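Pegboards, caddies and hooks: what is worth buying for a small workshop

I have been promised a tidy workshop by a great many products. Mine is the back half of a single garage, 379 cm from the door to the wall, with a bench, a freezer and two bicycles in it, and over the years I have bought most of the things that are meant to sort it out. Some of them are now in the loft. These tips come from the ones that stayed.

Start by throwing things out, says every book on the subject. I'd put it differently. Start by using the place for a month and see what you reach for. I had a big clear-out one March, felt very pleased with myself, and spent April buying back masking tape, a bradawl and the good filling knife. If you must sort, put the doubtful things in a box with a lid and leave it under the bench. What comes out of the box has earned a place. What doesn't can go later, when you're in a worse mood.

Buying a pegboard

The pictures in the catalogues show a board with sixty tools on it, each with its outline drawn round in marker. I don't believe anyone works like that for long. The first time you buy a longer pair of pliers the outline is wrong, and then you have a wall of wrong outlines.

Get a board smaller than you think you need. I began with a Brarkallow kit that covered most of one wall, and half of it never held anything but dust. The one I have now is 400 mm deep and about as wide as my arms are comfortable reaching without leaning over the bench. Check the hole spacing before you buy hooks from a different maker, and take one hook with you to the shop. "Fits all standard boards" is printed on plenty of packets, and I have a jam jar full of hooks that say otherwise.

Leave a gap behind the board. Hardboard or metal, it needs battens or spacers, or the hooks won't go in. You'd be surprised how many instruction sheets leave this until the last page, by which time the screws are in the wall.

Choosing hooks

Kits come with too many. The Zoninora set had 36 pieces, among them little plastic cups, a rail for screwdrivers that held only thin screwdrivers, and some double loops whose purpose I never worked out. I use single hooks with an upturned end, and not many of those.

Push each one with your thumb once it's in. If it wobbles empty, it will come away in your hand along with the hammer. Plastic ones are fine for brushes and light hand tools, whatever the man behind the counter tells you. I wouldn't trust them with a lump hammer or a full tin of anything.

Don't hang the thing you use most at eye level just because it looks right there. Try it with your working hand, standing where you normally stand. Mine ended up low and to the right.

Drilling holes in handles

Old brushes often have a hole that's too small for the hook, and old trowels have none at all. A hole drilled near the end of a wooden handle will do, or a loop of cord through it. I used to make leather loops. They looked lovely and went mouldy in the garage, so I've gone back to string.

Plastic loops and ties are quicker, but they want to be a decent size. A mean little loop means two hands every time, one for the tool and one to open the loop over the hook, and after a week of that the tool lives on the bench again.

What about labels?

I'm not convinced. On drawers and closed boxes, yes, because you can't see in. On a board or an open basket they tell you what you already know. Tapsell do a label printer that people rave about; I borrowed one, labelled everything I owned, and two months on the box marked SANDPAPER had bulbs in it. A bit of masking tape and a pencil costs next to nothing and comes off when you change your mind. 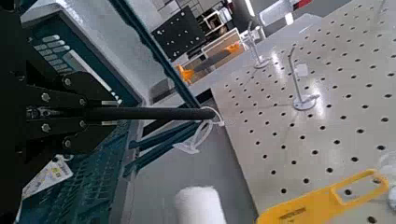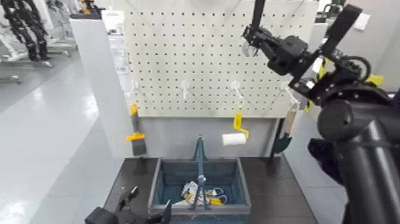
Mixing trades on one board is supposed to be bad practice, decorating in one place and gardening in another. For a small space I think that advice is nonsense. A paint brush, a roller and a hand trowel sit quite happily on one row of four hooks, with a caddy on the worktop underneath for the scissors. Each tool has air round it and can be lifted off without knocking its neighbour. Hang brushes with the bristles down, too, so that they aren't bent against anything. My own row was twice as crowded until I took every other tool off it, and I haven't missed the arrangement.

The caddy earns its keep only if it has a tall handle and you can carry it one-handed. Mine goes out to the shed and up the stepladder and comes back with things in it that weren't there when it left — pencils, a tap washer, somebody's gloves. Empty it on to the bench when you finish. I know the advice is to give everything inside a compartment, and Wovora will sell you a fabric insert with pockets for exactly that. The pockets fill up with sawdust. An open basket you can tip out and wipe is better.

Finally, the price of all this. I added up my receipts once, going back to the first wall kit, and got to 2580 in pounds, rails and boxes and brackets and all. The parts I use now would come to a very small slice of that. Buy one board and a handful of hooks, live with them through a winter, and see whether you still want the cupboard with the sliding doors. I did want it, bought it, and it sticks when the weather's damp.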